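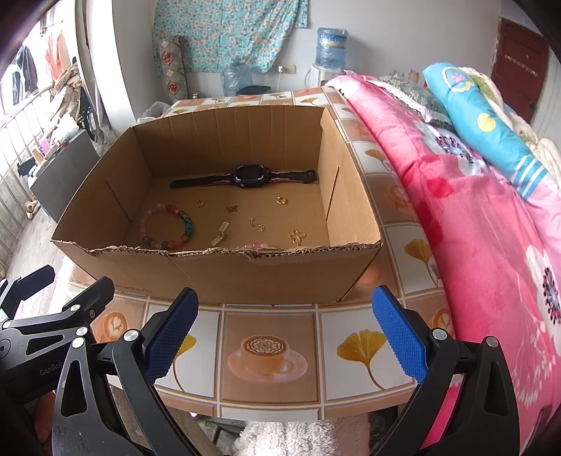

Subject: Re: [moving-on] Where do you even begin with a whole house?
From: Nuanchan Yensuk

Dear Hilary, and hello everyone else,

I've read your message over several times since it arrived, and each time I've been called away before I could answer it properly, so please forgive the delay. The kettle's on and the house is quiet, so I'll try to do it justice.

On [moving-on], Hilary wrote:

> Mum has finally said yes to the flat, and we have until the end of
> November to get her out of the house. She has been there 27 years
> and I don't think a single thing has left in all that time. My
> brother wants to start in the loft and get the worst over with. I
> think she'd be happier if we began somewhere small. Did any of you
> get a firm in to pack, or is that money down the drain? And what
> do you do when she wants to stop and tell you the story of every
> single teaspoon?
>
> Hilary

First of all, well done to your mum. It took my mother two winters to say yes, and she took it back at least once.

I'm with you about the loft. We began in ours, on my sister's advice, and it was a mistake. It was cold up there, Mum couldn't manage the ladder, and so she sat on the landing while we called down to her about things she couldn't see. By lunchtime she was cross and so were we. The next weekend we started again with the cupboard under the stairs, which was mostly carrier bags and three broken umbrellas, and she threw things out with real enthusiasm! After that we did the airing cupboard, then the spare room, and when we got to the loft at last she simply told us what she wanted from it (the Christmas things and her father's suitcase) and let the rest go.

Do measure the flat before you go much further. I know everyone says so, but I mean the doorways and the turn of the stairs as well as the rooms. Our wardrobe fitted the bedroom beautifully on paper and would not go round the corner on the day, and it spent a sad night in the car park at Kenow Court under a tarpaulin.

As for the small things, we left them on the dining table for as long as we could, so that Mum could go through them in the evenings without one of us standing over her.

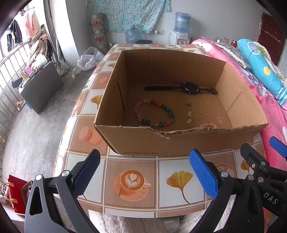 She was at her best after supper, with the wireless on and a pot of tea beside her, and I'd say she got through more in an hour then than we did in a whole afternoon of chivvying. So if your mum is an evening person, let her be one. And the other way about, of course — my late father-in-law was no use to anyone after two o'clock.

Now, packers. We had quotes from two firms and went with Tresari, who charged £350 for the packing alone, with the van on top of that. It made me wince when I wrote the cheque. I'd pay it again for the kitchen, though. Two very patient young women did all the china and glass in a morning, wrote on every carton in large letters, and put the kettle and mugs in last so that they'd come out first. Where I wouldn't spend the money is on clothes and bedding, which you can do yourselves, badly, in bin bags, and no harm done. Ask whether they take the empty cartons away again. Ours did, all 55 of them, and I hadn't thought to ask, so that was pure luck.

We also took a small unit at Marinho Storage for the things we couldn't agree on. I'm in two minds about this. It stopped a quarrel over the sideboard, and for that I was grateful, but the quarrel was still waiting for us in the spring, and by then we'd paid for months of keeping it dry. If you do take one, put a date in the diary for emptying it and tell your brother what the date is.

That leaves the teaspoons. Hilary, my love, I'd let her tell you. You can't let her tell you all of them or you'll be there until Easter, but we settled on a story with each cup of tea, and I wrote the names down in an old exercise book as she talked. I was impatient at the time, I'm sorry to say. The exercise book is now the thing my sister and I argue over, far more than the sideboard.

Could you let us know what the flat has in the way of cupboards? I've still got a set of good shelves that came out of Mum's hall, and if they'd fit you're very welcome to them. I could bring them over as far as the services if your brother has room in his car.

With love to you and your mum,

Nuanchan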